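Visits and Open Days
Home page | Visits | Members' letters | Archive
Reports > Regional > Horka

An afternoon at the Halás packing hall, Horka

2023-11-09

The coach dropped 20 of us at the wrong gate, so our first sight of automation was a barrier that wouldn't lift. A man in a hi-vis waistcoat came out and lifted it by hand. I made a note of this and then felt mean about it.

Halás packs hampers. They have done so in Horka for longer than the road has been there, and until March every hamper was filled by people standing at a long bench with a lamp over it. Now two of the four benches have arms, supplied by Trindex, and the people who used to stand there do something else. What that something else is was the reason I had signed up. The lunch was the reason everyone else had.

Our guide was Oldřich Pešek, who spent 10 years on the bench and now runs what the firm calls the planning room. It used to be the cloakroom and still has the hooks. In it sit two former packers, each with a large screen, and before any new hamper goes near the hall they try it out on a simulated arm. Mr Pešek was firm that this is packing. "We used to argue about where the cake goes with our hands," he said. "Now we argue with a mouse." The arguments, he added, are longer.

We were let in seven at a time, the cloakroom being a cloakroom, and shown the practice layout, known as Prilenano after a biscuit they no longer stock.
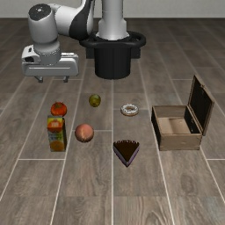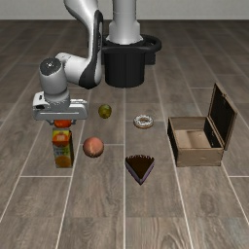
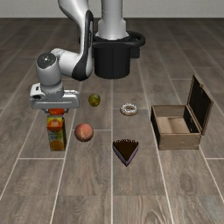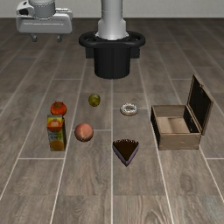

Views from the planning room simulation: groceries on the floor, the box open and still empty.

A woman from our party asked why anybody would keep a doughnut on the floor. Mr Pešek said that in there the floor was the cleanest thing in the building.

The peach got more discussion than I would have thought a peach could bear. On the bench you knew a ripe one by feel and you put it in last. The arm has to be told, and somebody has to do the telling, which means somebody has to remember what their thumbs knew. One of the two packers has a notebook for this. She let me look at a page of it, and it said "peach: no" and then, underlined, "PEACH: NO".

As for the people, nobody was sent home, or so we were told by the management, over the soup. Over the coffee I got a fuller account. Backs are better. The bench radio has gone, as you can't hear the warning buzzer over it, and this is resented more than the arms are. The late shift now has one person minding both machines, and she told me that what she misses is being interrupted. Pay for the planning room is a grade higher, and there are two chairs in it, a sum that everyone in the hall had done well before I had.

We finished in the hall itself, behind a yellow line. The arms were stopped for cleaning and the other two benches were going flat out, so I can report that the humans of Halás are very quick indeed. Mr Pešek watched them for a bit with his hands in his pockets, then reached across and turned a jar so that its label faced the front.

Those wanting to go on the spring visit should give their names to the office by the end of the month. Use the second gate. Bring a jumper, and eat something first if you don't care for dumplings.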